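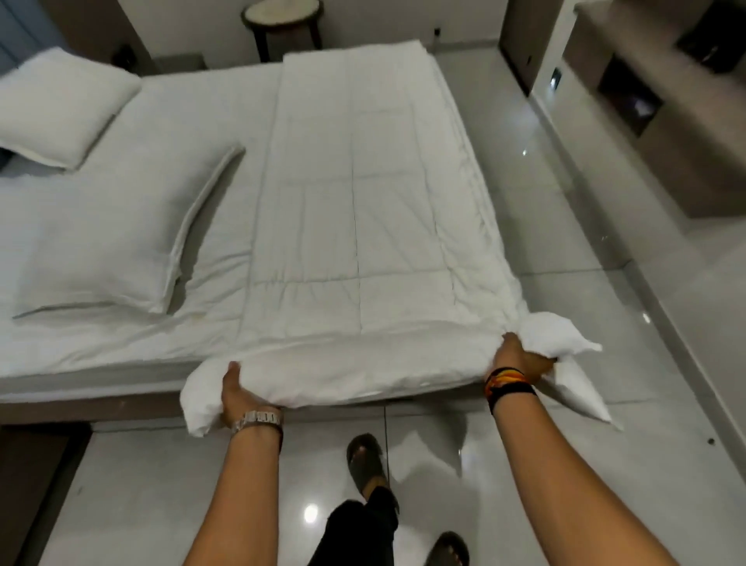

The Betley Bedding Record documents how beds are made, stripped and changed in furnished short-stay housing. It was prepared for people who study household work, for trainers in residential services, and for staff who write instructions for new employees. Entries cover the full bed, from fitted sheet to top layer, and intermediate states are kept alongside finished ones. A typical intermediate state is a quilted comforter folded lengthwise over the right half of the mattress and held by its bottom edge at the foot, with the fitted sheet uncovered on the left and two pillows still on it. In the record this state is coded "half cover, foot hold."

Contents

The current release holds 2075 entries from 13 residences. Each entry consists of one photograph and one row in the accompanying table. Of these, 587 entries show a comforter or blanket in the hands of the person making the bed. The remainder show pillows, sheets, mattress protectors or the completed bed.

Fields

entry_id: number of the entry, unique within the release
residence: Collau, Cairns, Punar or other
stage: strip, base, half cover, full cover, pillows, finished
hold: none, foot, side, head, center
top_layer: comforter, blanket, bedspread, none
pillow_count: pillows visible on the bed, including those partly visible
pillow_place: head, middle, foot, mixed, off bed
marks: yes, no or unclear
notes: free text, 200 characters or fewer

Coding rules

The sides of the bed are named from the foot, facing the head. Pillows at different heights on the mattress are coded "mixed." A pillow lying at an angle is not treated as out of place unless the stage is "finished."

The "marks" field records any visible discoloration on bedding, however faint. Coders do not state a cause. Quilting lines, seams and creases are not marks. Where a coder cannot separate a shadow from a stain, the value is "unclear."

Fiber content and fill are not coded. Earlier drafts included a material field, which was withdrawn after coders disagreed on too many entries.

Known limits

White bedding is heavily represented. Bunk beds, cribs and adjustable beds are absent. The Cairns residence contributed only seven entries, and results for that site should not be reported separately.

Changes in this release

The value "center" was added to the hold field. Duplicate rows from Punar were removed. The former stage "cover" was divided into "half cover" and "full cover."

Maintenance

The record is maintained by Nabila Abou Zeid. Corrections should cite the entry_id and the field concerned. Corrections received before the end of October will be included in the next release.

Last revised: Sunday, September 27, 2026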